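How to set up an office coffee and snack corner that stays tidy

Did this at our place in September, second try. First one was a mess by lunch. Notes below for anybody stuck with the same job.

What you need
One flat surface, waist height or close
A divided box or tray for the small stuff
A kettle or machine near an outlet
Trash can. A real one, with a lid
Labels, marker, tape

Step 1. Pick the spot
Near water but not on top of the sink. Splashes get into everything. Check the outlet first, our old power strip tripped every time the kettle and the microwave ran together. If the kettle goes on the same circuit as the printer you will hear about it.

Step 2. Decide what you stock
Keep it short. Two coffees, one decaf, one black tea, one herbal. Creamers, sugar. A couple of wrapped snacks. I started with way too many flavors and the hazelnut sat there for months. Ask people what they drink, then buy that. Go for individually wrapped stuff, open bowls go stale and everyone's hands are in them.

Step 3. Sort into compartments
Tall or floppy packets at the back, small round things in front. Don't cram. If you have to dig, other people will dig too and then its chaos again. One kind per section if you can, two at most.
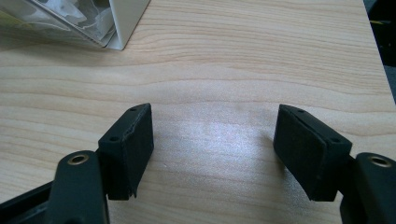
Clear plastic package, light wood table. 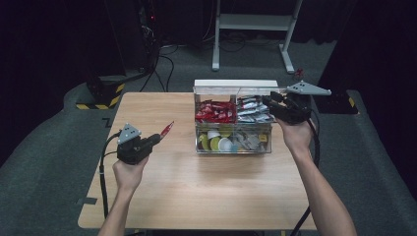
Joar Strand wrote in after the first version of this page to say his office skips creamer cups completely and keeps a carton in the fridge with the open date on it. Less trash, he says, and cheaper, but somebody has to sniff it every morning. Fair. We tried that for a while and went back to cups.

Step 4. Label
Front edge, big letters. Decaf especialy. Tape over the marker or it rubs off. Put allergy info on the snack section too – nuts, milk, whatever is on the outer carton, since you're going to throw that carton away.

Step 5. Backstock
Keep the spare boxes somewhere else. Drawer, closet, whatever closes. I order creamers by the 600 and they last us a good long time. Don't go to the 1000 case unless you're a big office – check the date on the carton before you pay. New boxes go behind the old ones. Write the date on the side you can see.

Step 6. Refill routine
Pick a time and stick to it. Mine takes almost 10 minutes, end of day:
Toss empty wrappers
Top up each section, old stock on top
Wipe the surface
Empty the kettle
Note what's low

Once a month take everything out and wash the box. Warm water, dish soap, let it dry all the way before anything goes back in. Sugar gets in the corners and sets like glue. Old toothbrush works.

Common problems
Ants: sugar spill, nearly always. Wipe under the box too, not only around it.
One item always gone: give it a bigger section or put out less of it. Both work.
Sticky lid: hot cloth, then dry. No scrubbing pads on clear plastic, it scratches and goes cloudy.
Sections keep getting mixed up: labels too small.

Paying for it: we do a jar. Gudrun Vik wanted a sign-up sheet, lasted two weeks. Jar is fine. Put change in it yourself the first day so it isn't sitting there empty.

Updated 24th November, added the part about the circuit.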